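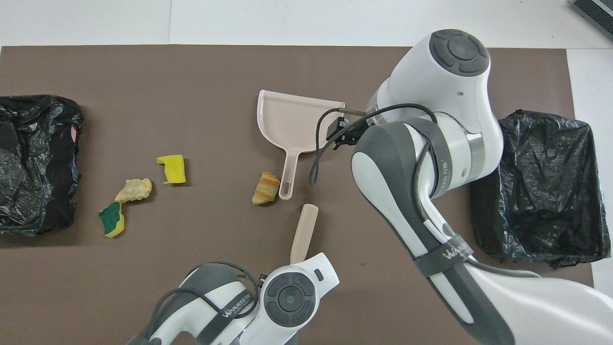 Quand j'ai annoncé à la maison que j'allais passer un mois à comparer des devis de robots, on m'a demandé si je comptais enfin faire ranger le garage. Pas du tout ! Je voulais comprendre comment un petit atelier prépare son budget quand il se met en tête d'apprendre à deux bras mécaniques à ramasser des miettes. Direction Braltodon, donc, au rez-de-chaussée d'une ancienne imprimerie, où le projet s'appelle Trillach (ne me demandez pas pourquoi, j'ai posé la question deux fois).

La tâche a l'air bête. Un tapis brun, une pelle rose, une brosse, deux sacs-poubelle noirs et, entre les sacs, des bouts d'éponge, un morceau de cracker ou de croûte, une petite viennoiserie en forme de croissant. Un bras tient la pelle, l'autre la brosse. Essayez de chiffrer ça, et vous verrez vite que le prix des bras occupe toute la première réunion, puis presque plus personne n'en parle.

Ce qui revient sans cesse, c'est le reste. Les câbles, par exemple. Ils pendent, ils font des boucles, et chez Braltodon on a prévu dès le départ une ligne pour les gaines et les rechanges. Les pinces aussi : un manche de brosse, c'est fin, ça tourne, et l'équipe a préféré commander un jeu de doigts supplémentaire avant même la livraison. Total des petits accessoires sur le premier bon de commande : 2862 euros hors taxes. J'ai relu la ligne, j'avais cru à une faute de frappe.

Et puis il y a les consommables – oui, il faut budgéter des éponges ! Des sacs, des biscuits, des tapis qu'on remplace quand ils gondolent. L'atelier les achète au supermarché du coin et garde les tickets dans une boîte à chaussures, ce qui fait soupirer la comptable, paraît-il.

Deux fournisseurs étaient en lice pour l'installation et l'assistance. Pronent proposait un forfait tout compris, rassurant mais un peu raide : toute modification du poste passait par un avenant. Tawfik facturait moins cher à l'entrée et promettait une intervention sous 48 heures, déplacement en sus. C'est Tawfik qui a été retenu. Je crois que j'aurais fait pareil, même si j'aurais négocié le déplacement (je négocie jusqu'au prix des melons, alors bon).

Si vous avez un projet du même genre, demandez à voir le poste monté chez un autre client avant de signer, et apportez vos propres objets, les plus moches, les plus mous. Mesurez aussi la table en comptant la place des bras, leur débattement, les bacs de chaque côté. Chez Braltodon, le premier plan de travail était trop étroit et il a fallu en racheter un en octobre, sur le budget mobilier.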